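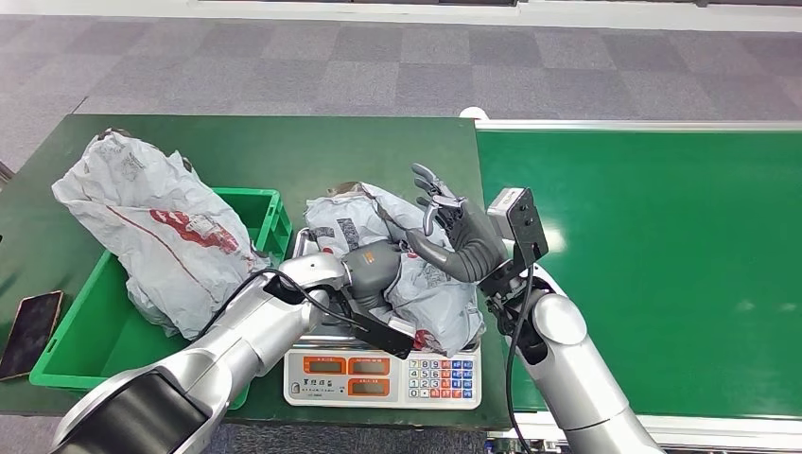

**Ticket: weigh-and-pass station, weights won't settle (still open)**

Picking this one back up from January, mostly so I stop keeping it in my head. The complaint as filed was "robot weighs the bags wrong," and I don't think that's a fair way to put it. The scale is fine. I put the 2000 gram check weight on it before touching anything else and it read 2000, took it off and it went back to zero, did that a few more times, same story. What I do think is going on has to do with soft mailers. When you've got a floppy plastic bag spilling over the sides of the platform and the left hand's fingers are pushed into it, the scale is reading the bag plus whatever the arm happens to be doing, and the arm is always doing something!

**What I tried first**

Rebooted the Livau controller (sorry, I know, but somebody always asks). No change. Swapped the order of the jobs so it does boxes before bags. Boxes came out great, every one inside tolerance, so that told me the arm program is basically OK and we're looking at a bag problem.

Then I ran a batch of 294 mailers overnight with the stock Adness routine and went through the log with my coffee. 31 of them were flagged as unstable, meaning the reading never held still long enough for the software to accept it. All 31 were bags. Not one box in the bunch, but then I'd hardly put any boxes in, so don't read too much into that.

**Second try**

Garnet Sutherland suggested adding a release step: set the bag down, open both hands, back off, wait, read, then grab again. That's exactly what a person does without thinking, and I felt a little dumb for not having it in there. I set the wait to 12 tenths of a second to start.

Results were better and also more annoying. The readings settle now, mostly. But a lot of bags slump once the hand lets go, and a slumped bag is a pain to pick back up. The fingertips are rounded and smooth, so they slide on the plastic unless they get a real fold of it. 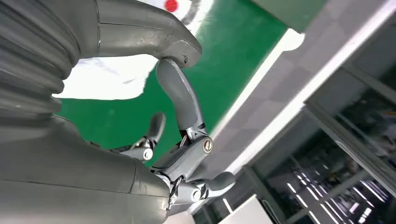

Two bags ended up on the carpet before I shut it off and went to lunch.

I tried a slower close on the fingers (helped a bit), then a deeper reach before closing (helped more, but it bumped the scale once and I had to re-zero). I haven't tried the grippier finger covers. We have a set of the Lillberg ones someplace and if anybody knows which drawer, please tell me.

**Side note, since people keep asking in this ticket**

Does this mean the thing can do the shop's boring jobs yet? My answer is kind of. It'll weigh boxes all night and not complain. Bags, it does the way my kid folds towels — you can see what was intended. I tried something similar at home last year, with a much cheaper arm and a pile of socks, and it was the same trouble. Stiff stuff is easy. Anything that changes shape when you let go of it is hard, and most of what's in a house changes shape when you let go of it. I wouldn't pull a person off the bag station this season.

**Where it stands**

- Release step stays in for bags, turned off for boxes
- Wait time still 12 tenths, I want to try longer
- Re-zero check added after every deep reach
- Lau is the only customer with more than a handful of mailers a day, so I'd run their bags by hand until the regrab is fixed
- Finger covers: not tested, not found

One more thing, please don't close this as "scale fault" again. It got closed that way once and a perfectly good scale nearly went back to the vendor. I've changed the category to handling and I'll post the next batch log when I have one.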